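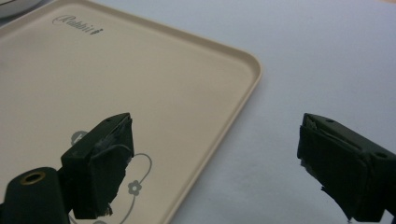

I stopped eating lunch at my desk in August. There was no plan behind it. The office moved the printers, my desk ended up beside them, and I got tired of people leaning over my sandwich to collect their pages.

For seven years I had eaten with one hand and typed with the other. If you had asked me at three o'clock what I'd had, I would have needed to check the bin. I also believed I was saving time. I kept a note of it for a fortnight, and most of what I did between one and two was reread emails I had already answered.

So now I go out, or at least away. There is a bench behind Pirkis, the hardware shop, which gets the sun until half past one. When it rains I use the second-floor kitchen, where Helmi Tikkanen and Valter Meireles already had a table going. They don't talk about work. Valter talks about his allotment, mainly slugs. Helmi does the crossword and asks for help only with rivers.

The walk to the bench and back is 182 steps each way if I cut past the bike racks. I mention it because I had told myself for years that there was nowhere near enough to go.
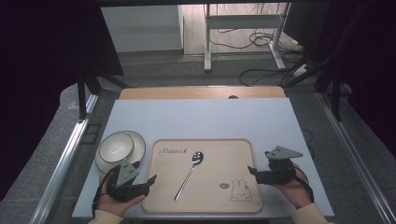

Eating at home was the harder part. I work from home two days a week, and with no printer to escape from I went straight back to old habits. My sister Zulmira suggested treating it like a meal for a guest, which sounded like a lot of bother for soup. I tried a smaller version. I get out a proper bowl and a plate, put the spoon on a tray, and carry the lot to a different table from the one with the laptop on it. It takes a minute. I sit down, I eat, and I don't get up until I have finished.

The food has got a bit better as well, mostly because I notice it. I had been buying the same lentil soup from Carvalho for ages and it is far too salty. I make my own on a quiet evening now, from Olga Pacheco's recipe, with more carrot than she puts in and no celery. It keeps for three days in the fridge — four if I'm not fussy.

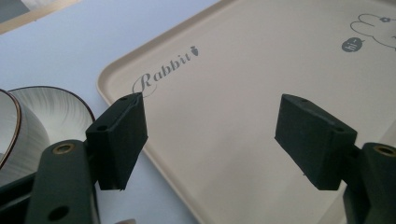

The rabbit tray, with a carrot after the name.

I still slip. Last month we had the Clotum deadline and I ate crackers over the keyboard for most of a week. Rafsan Patwary, who sits opposite, offered me half his samosa and I took it without looking up from the screen. I went back to the bench when the deadline had passed. Someone has painted it green.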